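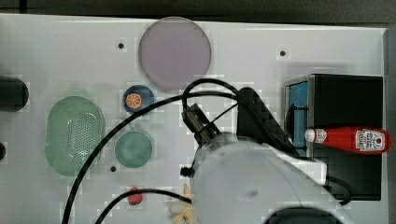 Photo: Vasco Brandão

Chapter 4
Fairings, Weight and the Price of Looking Fast

A motorcycle at rest is judged by people who will never ride it. They walk round it, crouch, say something about the exhaust and walk off. Most of the money spent on custom motorcycles is spent for their benefit, and a student of the trade should know this before picking up a spanner.

The previous chapter dealt with engines. In this one we turn to the bodywork that hides them. The main case is the Murnwood 600, a middleweight tourer built for steady people with luggage, which the Magalhães workshop in Vadport turned into a café racer over one long winter. The owner wanted to lose weight from the bike. He had been advised to lose it elsewhere, and had not taken this well.

The workshop began by removing the touring fairing, both panniers, the centre stand and a clock. It then fitted a small nose fairing, a humped single seat and a pair of low handlebars that put the rider's chin close to the tank. The finished bike was roughly 3 per cent lighter than the one that rolled in. It was also uncomfortable enough to feel a good deal quicker, and the owner was delighted with it until August, when he rode it to the coast and came home by train.

The case raises matters that run through the whole chapter. Taking parts off a motorcycle changes where its weight sits as well as how much of it there is. A tourer's panniers hang behind the rear axle, and the springs are chosen with them in mind. Remove them and fit nothing in their place, and the back end sits high and skips over bumps. The Magalhães mechanics fitted softer rear springs in the end, having first tried telling the owner that skipping was sporty.

Then there is air. At town speeds a fairing does very little except hold the headlamp and crack when dropped. Its work begins on the open road, where the rider's own body is usually the worst-shaped object on the machine. At 110 km/h a rider sitting upright behind nothing at all is holding up a sail, and a good screen does more for him than any amount of drilling holes in brackets. Section 4.3 gives the method for measuring this on a closed road with a long tape and a patient friend.

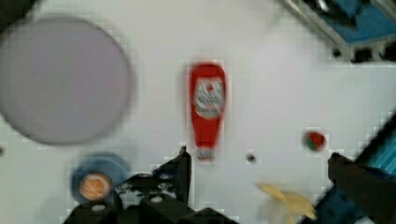 Does a lighter fairing make a motorcycle faster?

Only slightly, and mostly when pulling away, as top speed depends far more on engine power and on how cleanly the bike and rider pass through the air.

Last comes the question of replicas. The Drelusa kit, which bolts on to the Murnwood and several of its cousins, copies the outline of a racing machine down to the air intakes. On the racer these feed the engine. On the kit they feed a flat piece of plastic. Students tend to laugh at this, and then ask what it costs.

We shall treat the kit fairly. Its mounting points are well placed, its screen is clear and it can be taken off with a single Allen key in less time than the standard panels. Whether it should be put on is left to the exercises.

Before going on to Section 4.1, readers should be able to find the centre of gravity of a loaded motorcycle, as set out in Chapter 3. The figures for the Murnwood were checked in May 2022 and are given with a half-full tank and no rider.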